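Measuring an Unmarked Spur Gear

Replacement gears from Flosteck are sold by module, tooth count and bore. Older Prelten gearboxes list none of these, so take them from the part.

1. Degrease the gear and let it dry.

2. Count the teeth, marking the first with a paint pen.

3. Measure the outside diameter across opposite tips. Take it twice — burrs inflate the reading.

4. Divide the diameter by the tooth count plus 2. The result is the module.

Set the part flat on a dark surface to check for chipped tips. 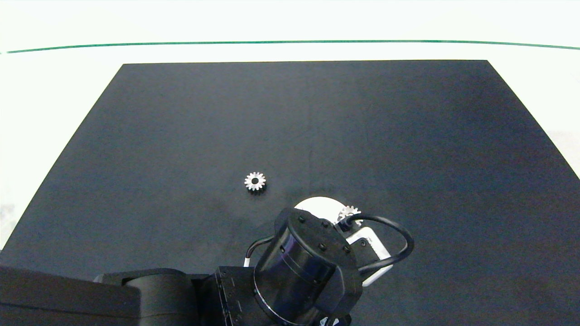
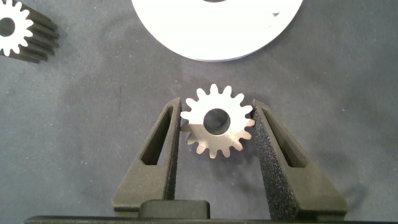 5. Measure the bore and order to the nearest stock size.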